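Skondlow Evening Classes
Looking After Your Clothes, Handout 3: Folding Thick and Fuzzy Things
Tutor: Tane Ruddock

Last time we did shirts, and shirts are forgiving. Tonight is the fun one! Thick, fuzzy fabric has bounce. It wants to spring open, it hides its own edges, and it takes up twice the shelf you planned for it. Once you learn to work with the bounce, though, it folds up beautifully.

1. Where to fold

Use the bed. A table is fine for cotton, but fleece and thick knits slide on a hard top, and a bed cover has just enough grip to keep the bottom layer still while you bring the top one over. Pull the cover smooth first. If your bed is against a wall, work on the open side so both arms can move. 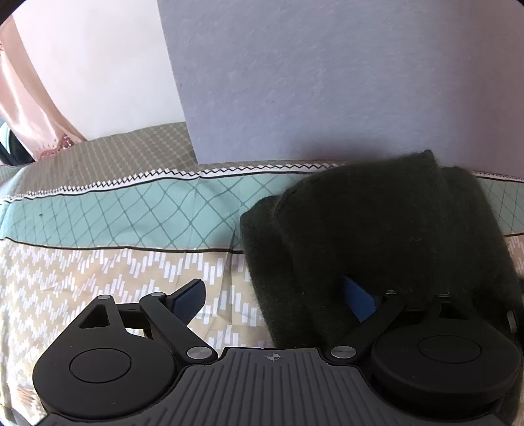
Dark green, thick and fuzzy, folded into a rounded bundle on a patterned bed cover.

Notice I say "bundle." Thin fabric gives you a crisp edge and thick fabric gives you a curve, and I'd like you all to stop fighting the curve. Pressing hard on a fold in fuzzy fabric flattens the nap and the fold opens up again anyway.

2. The basic fold

Lay the piece out flat and find the two long sides. With a sweater, bring each sleeve straight across the back, then fold the sides in so they meet. With a throw or a plain piece of fleece, skip that part and fold it in half the long way.

Now fold in thirds from the bottom. Keep your hands wide apart and lift the whole edge, then set it down gently. If you pinch it in the middle and pull, the corners lag behind and you get a peak.

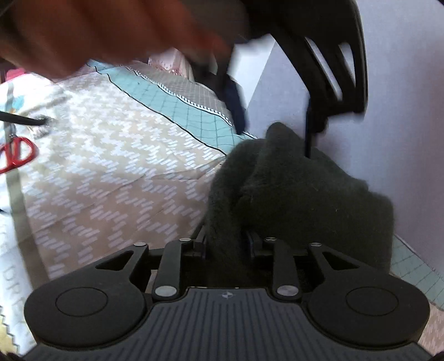 A peak is easy to fix, so don't start over. Slide one hand inside the fold, palm down, and sweep outward toward the corner. Then do the other corner. I promise this gets quick. Merrick fleece (the heavy sample from week 1) may need a second sweep, and I love that stuff too much to complain about it.

3. Dark colors

Dark fabric swallows its own shadows, and you can lose track of which edge is which. Turn on a side lamp, or go by touch: run a thumb down the stack of edges and feel for the one that sticks out. 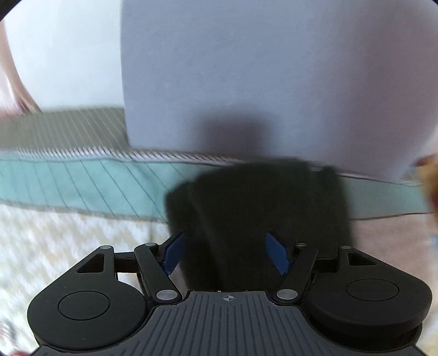

Pale bedding helps as well, simply for the contrast. Those of you with navy or black covers, try spreading out an old pillowcase and folding on top of it. Do check the pillowcase for lint first!

4. Lint and pilling

Folding time is the perfect time to look a piece over. Pale specks show up on dark knits, and a strip of tape wrapped around your fingers lifts most of them. For pills, hold the fabric taut and use a comb, always in one direction. Go easy near edges and seams, where a snag can run.

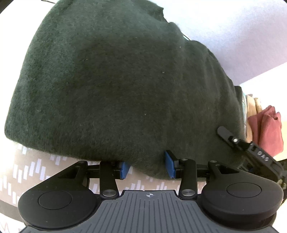

5. Storing

Stack thick pieces with the rounded fold facing out, heaviest at the bottom. No more than seven to a pile or the lowest ones get crushed. Never hang a heavy knit.

For next week

Fold one thick piece every day and bring your favorite. We'll start on blankets, and I can't wait.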